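Putting up perforated wall panels (and deciding whether you need them)

Perforated panels are sold as the cure for a messy bench. I have my doubts. Most of the mess I see on benches is stuff that should have been thrown out, and hanging it on a wall only moves it up a bit. If you still want panels after a proper clear-out, read on.

Before you buy

Measure the wall, then measure what you mean to hang. The Gamholm catalogue lists 1,774 accessories for its panels. You will use hooks, a basket or two and perhaps a rail. Ignore the starter packs, which are padded out with little cups and clips that fall off when you brush past.
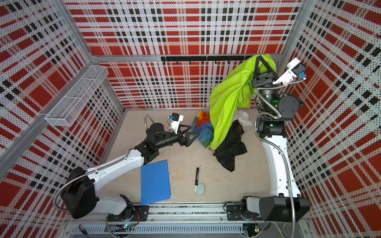 Pattern and colour are up to you, though I'd be wary of anyone who says a certain colour makes people tidier. Costel Krasniqi swears his plain grey ones did. He also got a bigger cupboard that same month.

Check the holes as well. Makers will tell you their hooks are "universal". Take one of your own hooks to the shop and try it in the panel. If it wobbles there, it will wobble at home.

Fixing the panels

1. Find out what the wall is made of. Knock on it, drill a small test hole low down, look at the dust. Plasterboard needs proper fixings into the studs, whatever it says on the packet of plugs.

2. Mark a level line. Use a real spirit level. The one on your phone is fine for pictures and not much else.

3. Leave a gap behind the panel so the hooks can seat. The Rurnorix spacers do the job, but so does a stack of washers for a tenth of the price.
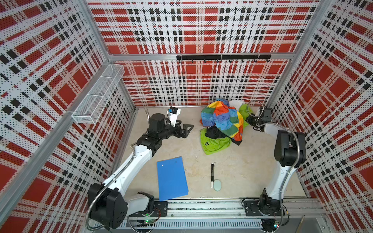
Keep the screws no more than 500 mm apart, closer near the top where the pull is. The leaflet in the box asks for 4 screws per panel whatever its size, and I don't believe a word of it. Ours bowed by November.

4. Put in all the screws loosely, check the level again, then tighten from the middle outwards.

5. Hang something heavy from the top row and leave it overnight. Look at the screw heads in the morning. Any that have crept forward want a better fixing.
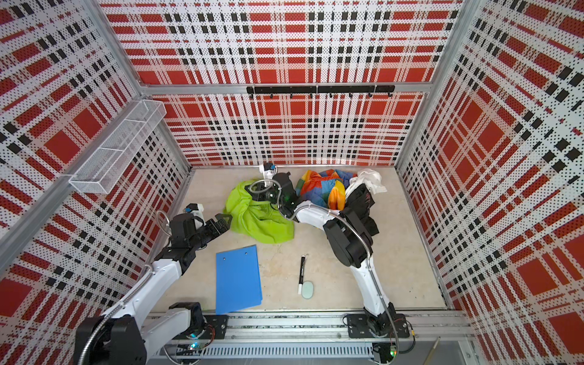

Rails and baskets

A hook rail is better than loose hooks for small things, as you can lift the lot down to clean behind it. Baskets are harder to defend. They fill with odds and ends within a fortnight. Fix one at eye level or lower so you can see what's in it, and use wire if you have the choice. Solid ones hide the dust.

Tín Phan draws round each tool with a marker pen. I used to think this was silly. I still do, but his spanners do go back.

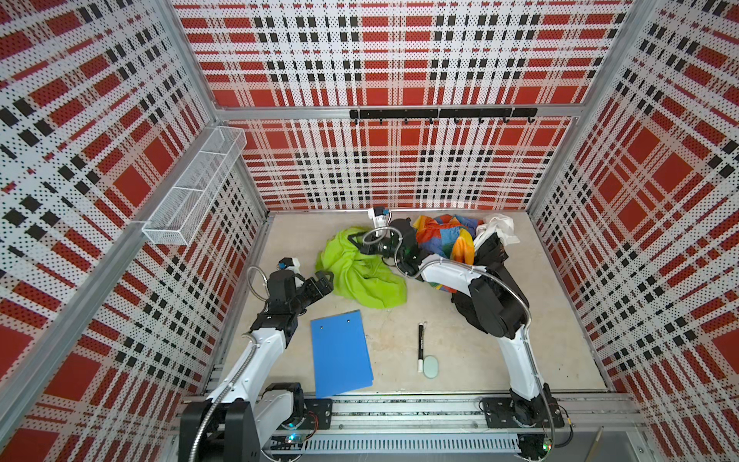 Vasotum Workshop Support: Fittings and Storage

What it costs

Our last wall came to 298 pounds with the fixings, and we did the work ourselves. Quotes for having it done were nearly double. Don't pay for a "layout consultation". Lay the panel flat on the floor, put your things on it and shuffle them about until you can reach the ones you use every day.

Leave a third of it bare. You'll want to move things after a week or so.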